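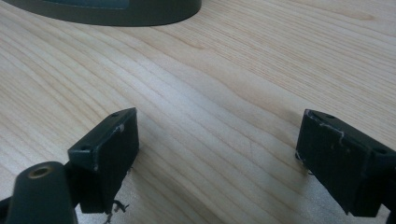 *Pale wood, wavy grain*

**Unpaid leave letter, does HR need the reason?**

**hrvoje_r** wrote:
I work at Reven for six years and I want to ask for unpaid leave in July, four weeks. My draft letter has 500 words and explains everything about my father's operation. My wife says it is too long. Should the manager know all this? I don't want to look like I am hiding something.

**Apolline Riviere** wrote:
Your wife is right. Write the dates, the type of leave, and who will cover your work. "Family reasons" is enough.

**lgaillard** wrote:
I disagree a little. At Pestov I wrote only "family reasons" and the answer was no. I sent it again with two sentences about my mother and it was accepted. The manager must have something to show to his own boss.
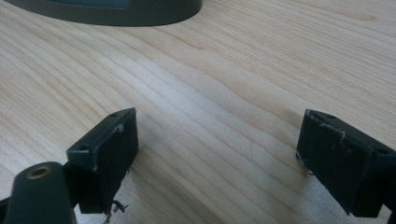

**Ariel Soriano** wrote:
Two sentences, fine, but please keep medical details out of the letter. It stays in your file for years. You can tell your manager by mouth.

**Apolline Riviere** wrote:
@lgaillard That depends on the manager, I think. Check the handbook first, some companies have a form and then the letter is only an attachment.

**hrvoje_r** wrote:
There is a form, I found it now. The field for the reason accepts 86 characters, so my 500 words have no place there. Do I still write "Dear Sir or Madam" if I know her name?

**lgaillard** wrote:
No, use her name.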